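Pesturura > Talks > Speaker notes

We use cookies to remember your reading preferences. Accept | Manage settings

Teaching by hand, teaching by wire
Speaker notes, Wednesday session
Adoración Figueroa, Grivton

Last updated: April

Opening

Start without the title slide. Ask who in the room has run a demonstration session. If few hands go up, define terms: a demonstration is one complete performance of a task by a person, stored with enough detail that a policy can be fitted to it.

The talk compares 2 ways of getting demonstrations. In the first, an operator drives the robot from a control station. In the second, a person does the task with bare hands and wears a head camera. Both produce video and motion. They differ in whose motion it is.

Choice of task

Our tasks are desk tasks: move a holder, square a stack of paper, put a stapler back. They look trivial, and the audience may say so. Let them. Two-handed contact with light objects is where our remote sessions lost the most time. A mesh pen holder gripped at the rim from both sides needs opposing forces that match. A person does this without thought. An operator on the Ramik station has to watch for tilt and correct late, because the station returns no force.
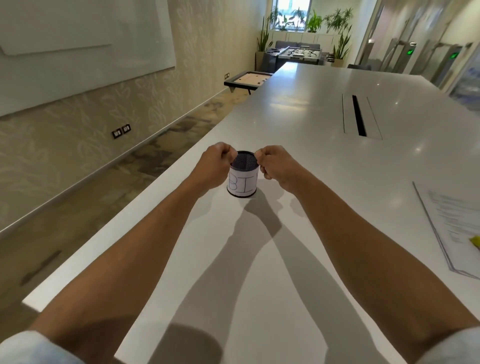
Remote control: what it costs

Grivton's setup is the Ramik station with a pair of leader arms. The operator moves the leaders and the robot follows. The joint data is already in the robot's own terms, so there is no conversion step. Say this plainly, as it is the main argument for remote control and the rest of the talk leans the other way.

Costs to mention:
- Operators need training before their data is usable. We discard the first 6 sessions of every new operator.
- Delay changes how people move. They stop, look, then move again, and the policy learns the stops.
- Flexible objects are slow.

Skip the delay plot if time is short.

Bare hands: what it costs

The Shakya pipeline takes head-camera video, estimates hand pose, and maps it to gripper targets. A person can start the same morning. Speed and rhythm are natural.

The loss is in the mapping. Five fingers become two jaws. Consider a stack of printed sheets: thumb on top, fingers underneath, the corner slightly lifted and bent. The fingers underneath are largely hidden by the paper, so their pose is a guess by the model. Pause here. Fitting to that guess without a confidence weight was our worst mistake last year, and it took a long time to find.

Second point on paper: the sheets fan and curl. A gripper target copied from the hand will close on air or on half the stack unless the target is tied to the paper edge. We now label the edge separately – slow work, but it fixed most of the misses.

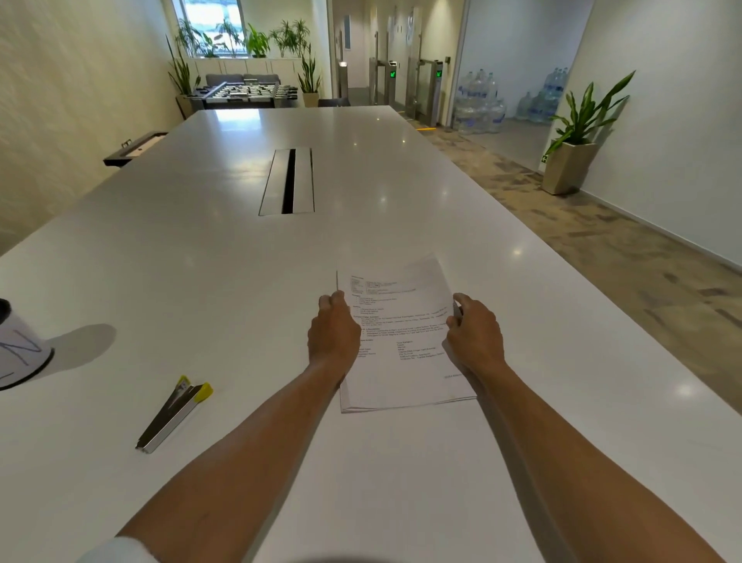
Does hand video replace remote control?
It replaces part of it. We pretrain on hand video and then fit on a smaller set of remote demonstrations, which teaches the policy the limits of the real gripper.

Notes for the mixed result

Keep the order: hand video alone, remote alone, then both. Hand video alone gets the approach right and the grasp wrong. Remote alone grasps well but hesitates. Do not claim the mix is best for rigid objects; we have not tested enough of them.

Session rules, if asked

Reset the table between takes. Vary where the object starts. Keep both hands in view from first contact to release. Cut a take if the person looks away during contact. Failed takes are kept in a separate folder and labeled with the cause.

Close with the request for shared grasp labels, then questions.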